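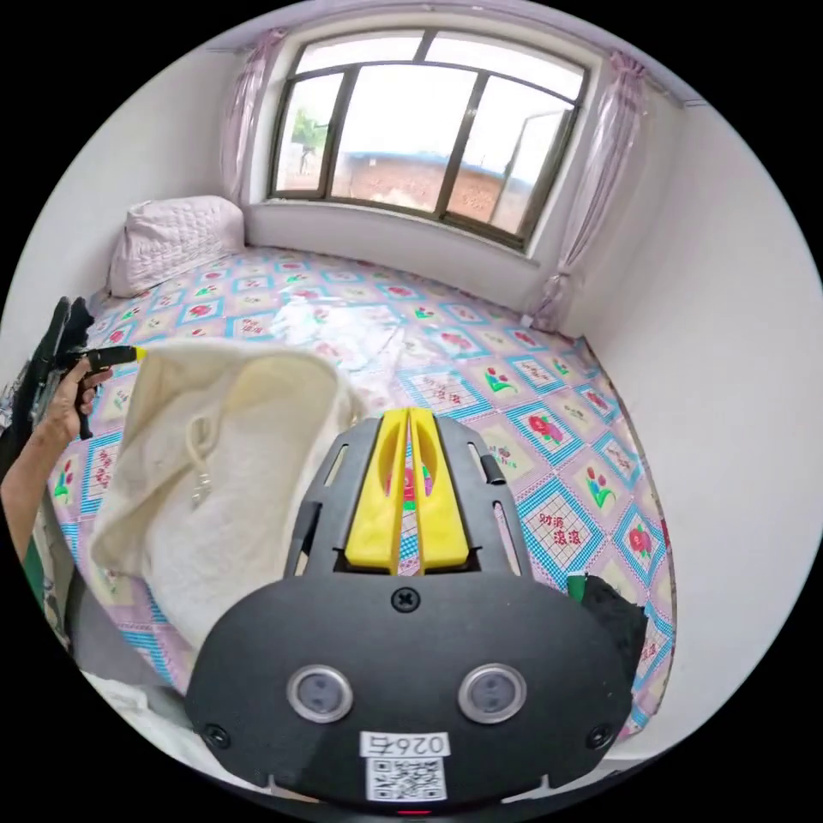 A hand-held gripper and a second hand-held device in use over a bed during the household fabrics session. The unit in front has yellow fingers and a numbered label.

Open Day Brings the Bedroom Tasks to the Public

The Truvinano programme held its open day in September, and the organising office wishes to thank all who attended. Visitors were received at the Skudorska building, where staff presented the current work on domestic handling — the sorting, straightening and folding of clothing and linen that a household robot would be expected to manage.

Attendance reached 200 over the course of the day, which exceeded the capacity of the main hall. Overflow seating was arranged in the Szűcs Room, and the programme was repeated in full after lunch for those who had been unable to enter in the morning.

The opening address outlined the method now in use. An operator holds a gripper in each hand and carries out an ordinary household task with them. The fingers are the same pattern as those intended for the robot arm, so that the recorded movements can be used in training without the arm itself being present. The programme library held 3,113 recorded tasks at the time of the open day, of which 1,098 concern garments and bedding. The remainder are divided among kitchen, laundry and desk work.

Garments received the greatest share of questions. Staff explained that soft items remain difficult because their shape changes with every contact, and a sleeve that has been moved once will seldom lie in the same place again. Thick and long-pile fabrics present a further problem, as the edge of the cloth is hard to distinguish from its surface. Buttons and ornaments are of interest for the same reason: they give a fixed point on an item that otherwise has very few.
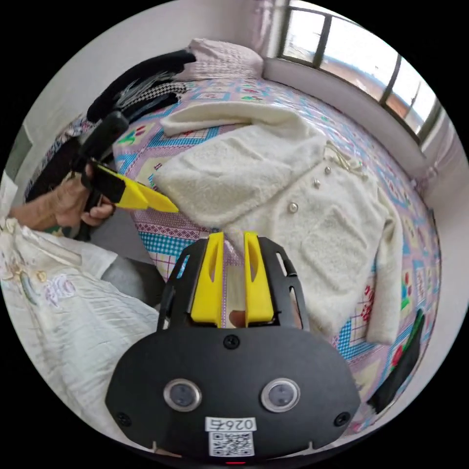
A shaggy cream-white cardigan with round pearl buttons, laid front up, with one gripper on either approach.

Visitors were then invited to handle the equipment under supervision. Most began with a folded tea towel and several proceeded to a child's jumper. It was observed that newcomers tend to close the fingers too early and too firmly, a habit that experienced operators also report from their first weeks.

A delegation from the Ernow technical college attended the afternoon session and has asked to return with a larger group of students. Arrangements are being discussed, and members will be advised once a date has been settled.

Members are reminded that the feedback form remains open. Comments on signage, seating and the length of the queue at the practice tables would be especially welcome. Colour copies of the open day booklet may be collected from reception at the Skudorska building while supplies last.

Last updated: October 2022

Contact the newsletter office | © Truvinano programme. All rights reserved. | Back to top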